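Subject: Re: [pop-users] Scheduled posts going out twice
Date: 2 August 2026

On the list last month, a member from Kunville wrote:

> We run the Jadalska page and the neighborhood page from one
> Pop account. Since the July update, scheduled posts go out
> twice on the second page, 13 minutes apart. The first page is
> fine. I have deleted the doubles by hand but people have
> already replied to them. Is anyone else seeing this? Also, what
> size should pictures be now? Mine come out soft.

Yes, we had the same thing in Flisanmont. We manage 4 pages and it hit two of them. In our case the queue had been copied when the pages were moved to the new settings screen, so each post was sitting in there under both the old page name and the new one. The calendar view only shows one of them. The list view shows both.

What I did:

Open the queue in list view and sort by page name. Anything with the old name is a leftover. Pause the whole queue before you delete, or Pop may send whatever is due while you are working. I had 58 leftovers and it took most of a lunch break. Then log out on every device and log back in. My phone kept putting three of them back until I did that.

I would not delete the doubled posts that already have replies. Turn off comments on the one with fewer and put a link to the other one at the top. If you delete it, people think you removed what they said.

On picture size, full size has been coming through fine for us on both phone and desktop.

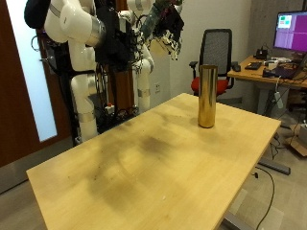
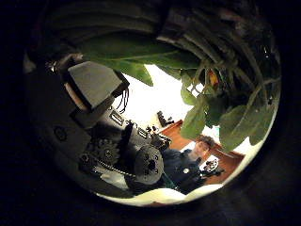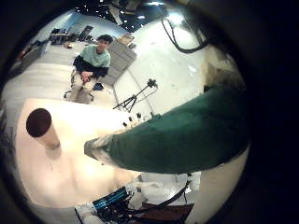 Table, houseplant, office chair

The soft ones I have seen were all sent from the phone app with data saver on. It is under Account, then Media, and the update switched it on for us without asking. Turn it off and upload again. Replacing a picture in an old post does not work - you have to make a new post.

One thing I have not solved is the reply count. It still includes replies to posts I deleted, so the weekly report is too high. If anyone has found a way to reset that, please post it to the list and not just to me.

--
pop-users mailing list
To unsubscribe, send a blank message with "unsubscribe" in the subject line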